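Tunden Shared Workshop, Build Course Notes, Unit 11
Fitzgerald Thibodeaux, June

Hold the scoop by the handle, just below the base. Set the lip flat on the table before any forward motion. Grip force stays at the value found in Unit 10.
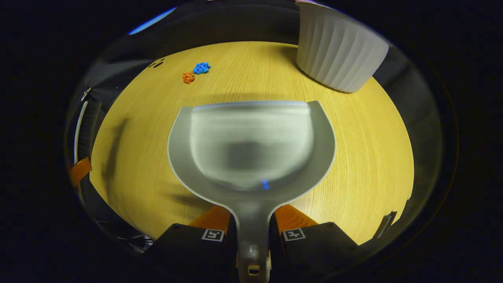
Log each pass separately. A pass ends when the lip leaves the table, even if a scrap is still outside the scoop. Save the finger width with the log. Units 12 and 13 use the same log format.

3 comments | 11 shares
Contact: Tunden Shared Workshop | Back to top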